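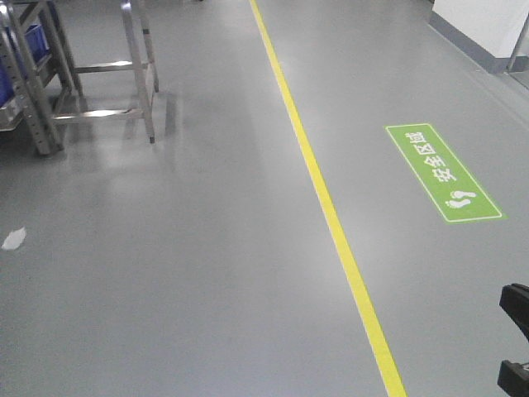 GIRNUDLEY UNIT, MONTHLY WALKROUND
Date: July 17, 2023
Done by: Glenys Gronow, with Hefin Ellis for the first half
Copy to: Emlyn Griffiths

OK = fine. ACT = needs doing. N/S = not seen this time.

FIRE

Extinguishers in place, pins in - OK
Service tags in date - ACT. The one by the kitchen door ran out last month. Edwards have been rung, no date yet.
Alarm test, call point 2 - OK. Heard in the yard, faint in the ladies. Same as last time.
Fire doors close on their own - ACT. Stores door sticks on the frame, needs a good shove. Hefin planed it in spring, has swollen again.
Final exit clear outside - ACT. Pallets stacked against it AGAIN. Moved while we were there. Want a sign on the outside of the door, not another email.
Emergency lights - N/S, Hefin called away. Ama Amoah to do.

FLOORS AND WALKWAYS

Yellow lines readable - OK
Walkways kept clear - OK on the day
Spill kit stocked - ACT. No granules, one pair of gloves left. Order the bigger tub.
Mats flat at entrance - ACT. Corner curls up, I caught my foot on it. Tape is not a repair.
Outside steps - OK, nosing a bit worn, look again in September

ELECTRICS

Leads and plugs - ACT. Kettle lead nicked near the plug, taken out of use and binned.
Extension leads not daisy chained - OK
Board cupboard locked - OK. Key is with Sum-yee Yau now, not in the drawer.

RACKING AND STORES

Load notices up - OK
Uprights straight, no knocks - OK
Heavy stuff low down - ACT. Skato boxes on the top shelf, 12 kg each by the label. Bring down.
Ladder check - N/S, couldnt find the ladder. Who has it?

FIRST AID AND WELFARE

Boxes full - ACT. Short of plasters and eye wash, what eye wash there is went out of date.
Accident book - OK, pages left. One entry since last time, paper cut.
Hot water at basins - OK
Fridge - not strictly on the list but somebody please.

PAPERWORK

First aider list on noticeboard - ACT, still has two leavers on it
Insurance certificate up - OK
Niduseo cleaning sheets signed - ACT, gaps in the second week. Emlyn to raise it with them.

COMMENTS

Door, pallets and mat all on last months sheet aswell. Emlyn, can we have a budget for the door? Hefin reckons around 200 pounds for a new one fitted, or he can have another go with the plane.
Ama to send me the emergency light results and I'll add them on.

G. Gronow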